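Ticket 662: Gripper loses cloth partway through lift, folding cell 2
Site: Nornbridge
Cell: Udero arm, two-finger gripper, yellow lattice fingers
Opened: January 22, 2023
Priority: Normal
Status: Closed

Reported problem

Cell 2 is dropping cloths during the first lift. The gripper closes, the arm starts up, and the cloth slides out before it clears the tabletop. Yesterday it was one drop in a whole shift. Today it is happening several times an hour. No fault code on the panel. The Nimau controller logs each one as "grip lost" and goes on to the next pick. Cell 1 runs the same program and the same cloths and has no problem.

Log

Entry 1. Checked air and power first. Both normal. Ran the gripper open and closed by hand from the pendant with nothing in it. Fingers meet along the center seam with no gap that I can see. Wiped the finger faces with a damp lint-free cloth and let them dry. Ran a batch of picks. Still dropping.

Entry 2. Pulled the finger history. The set on this gripper went on in June and has 412 hours on it. Petridis lists the fingers for 2,000 hours, so they should not be worn out. Took them off anyway and looked in the pockets. There was packed lint in the top rows on both sides. Cleared it with a soft brush. Do not use a pick or a screwdriver for this, the ribs tear easily.

Entry 3. Put the fingers back on and torqued the mounting screws. The left one had been a little loose. Reran the batch. Better, but two drops out of the first tray. Both times the fingers closed on the cloth and had only the very edge of a fold between the tips.

Entry 4. Went to single-step mode and stopped the arm after each close. The program is supposed to bring the tips down into the cloth, close, then wait before lifting. On this cell the tips were stopping high.
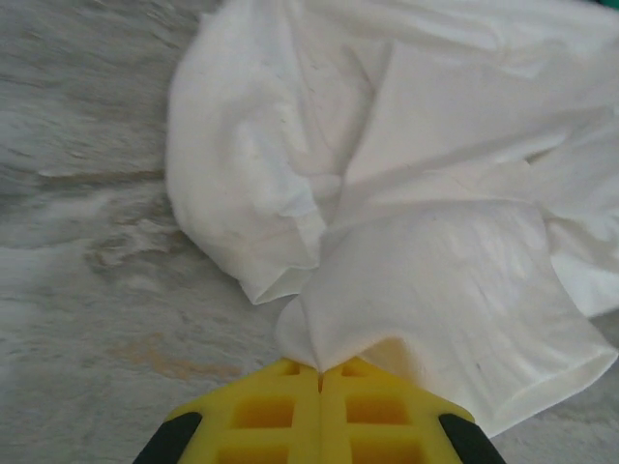

Compared the saved tool offset with cell 1. The Z value on cell 2 was off by almost 3 mm. Nothing in the change record to say when it was altered. My guess is that someone re-taught the tool point while the left finger was loose and saved it that way, but I can't prove it.

Entry 5. Re-taught the tool point using the setup block, with both fingers tight. Saved it, powered the controller down and back up, and confirmed the new value held. Left grip force at the standard setting. Raising it had been suggested on the shift sheet, but that will bunch the thin cloths and hide the real problem.

Entry 6. Ran three full trays at normal speed. No drops. Handed the cell back to production.

Follow-up

Add lint brushing of the finger pockets to the weekly check for both cells. Check mounting screws before any tool point teach. A copy of the cell 2 offsets is saved on the Nornbridge maintenance drive under this ticket number.

If "grip lost" shows up more than once in a shift, reopen this ticket and start at Entry 4.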